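Drimix Task Planner: Frequently Asked Questions

What does Drimix do?
Drimix is the planning layer between your perception system and your arm controllers. You give it a goal, such as "put the tissue in the bin," and it divides the goal into steps for each arm. Hilmont maintains the core and the motion library comes from Onell.

Do both arms run from one plan?
Yes. Each arm has its own queue, and the two queues share one clock. When both grippers must touch the same object, the planner locks them together until both report release.
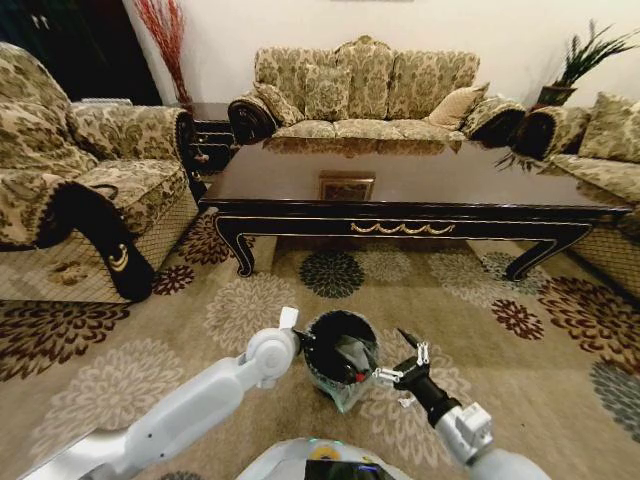 The lock has a time limit, 400 ms by default. If one arm is silent for longer, both arms hold their position and the plan is marked as paused. Please do not set the limit lower on a slow network.

Why does my plan stop with error 701?
It means that perception lost the rim of the target container. Thin plastic liners are the usual reason, as their edge moves and the depth values jump. Patterned rugs can also confuse the floor estimate. Turn on the option rim_filter and try again.

Can I use wrist cameras only?
You can, but we recommend to keep the head camera for the first approach. After this, the wrist view is enough for placing small soft things.

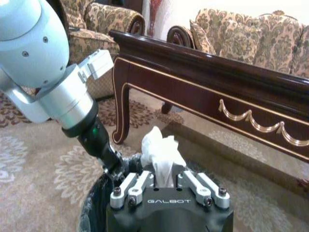 For soft objects the planner does not trust the shape from the first grasp. It makes a new estimate before release — this adds about 38 ms to each cycle.

How many grippers are supported?
There are 13 profiles in the present version. If yours is missing, copy the nearest one and change the finger length and the maximum opening.

Where do I find the logs?
In the folder "runs," one file for each plan. The Alarcón viewer opens them directly. Logs from before the January release must be converted first, with the tool in the same package.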